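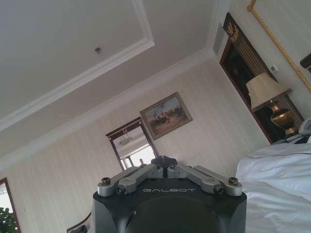 Page 14

Room Report: The Upstairs Bedroom at Drumthorpe
Interior Studies, Second Year Group Project
Submitted April 10, 2026

1. Purpose

Our group was asked to pick one room in an occupied building and write up its walls, ceiling and hangings as they are now, and then say what we would change on a small budget. We chose the upstairs bedroom at Drumthorpe. It is used for overnight guests, and the house was willing to let us in outside of booking hours.

The other rooms on the list were the back hall and the library at Trurau. The hall had very little on the walls, and the library was closed for rewiring until after our deadline.

2. Ceiling

The ceiling is white, with a recessed tray outlined in white molding. A band of crown molding, also white, covers the joint between ceiling and wall. We spent more time on the ceiling than we expected to. Our first drawing showed the tray as a plain rectangle with no depth, and it had to be redone twice before the section and the plan agreed.

There is one small round fixture on the ceiling. We could not agree whether it was a smoke detector or a sprinkler head, so on the drawing it is marked "round fixture, check with house." We sent the question to the office and will add the answer as a note. Either way it can't be painted over or moved, and the painting proposal in section 6 leaves it alone.

A small gray vent sits in the wall just under the ceiling. It is the only gray item at that height, and against the white molding it catches the eye more than it should. Two of us wanted to paint it to match the wallpaper. The others thought a new white cover would look cleaner and would be easier to take off for cleaning. We costed the new cover.

3. Walls

The wallpaper is cream with faint vertical stripes. The stripes are so light that they did not come through in our first set of color notes, and we wrote the paper down as plain. We went back with the Schmieder sample book and held pages up to the wall until we had something close. Our nearest match is Schmieder 1511. It is a little yellower than the wall in daylight and very close under the lamps.

Vertical stripes are useful for anyone hanging pictures, as they show right away if a frame is crooked. They also show if the paper was hung out of plumb. We dropped a plumb line beside the window and at the far corner and found nothing worth reporting.

4. The painting

The painting shows a group of horses and riders, mostly in browns, with a pale blue sky over sandy ground. The frame is thin and gold-brown. We like how it sits with the cream paper — the sandy ground is nearly the same tone as the wall, and the sky is the coolest color in that part of the room.

We could not find out who painted it. The house inventory lists it as "riders, framed" with no artist and no date, and gives an insurance value of 200 dollars for painting and frame together. Our instructor told us not to guess at the period from the subject, so we haven't.

Our one suggestion is a heavier frame. A wider molding in a darker brown would tie it to the dark frame nearby. A framer quoted us a price per foot, which is in the budget.

5. The dark wood frame

Near the painting is a tall dark reddish-brown frame with a small ornamental crest at the top. It is the heaviest piece of woodwork on this part of the wall, and everything else looks light next to it. The bright view inside it takes in a hanging light fixture and the light from a window.

Because the crest is small, it is easy to miss. We made a separate pencil study of it at full size, which is in the appendix. The wood tone was compared with the Miltard stain chart, and the closest match was the second darkest of their reds.

6. Proposal and budget

The limit we were given was 3000 dollars. We propose to keep the wallpaper, repaint the ceiling and moldings in the same white, change the vent cover and reframe the painting. Painting takes the largest share by far. The vent cover is 30 dollars. We left the dark frame as it is apart from a light cleaning and wax.

The work should not be done in December, when the room is booked most evenings.

7. What we would do differently

We should have taken the color notes at two times of day from the start. We also should have asked for the inventory before the first visit, as it took the office two weeks to find it. The section drawing of the ceiling tray still has one dimension missing, and it will be added before the final folder is handed in.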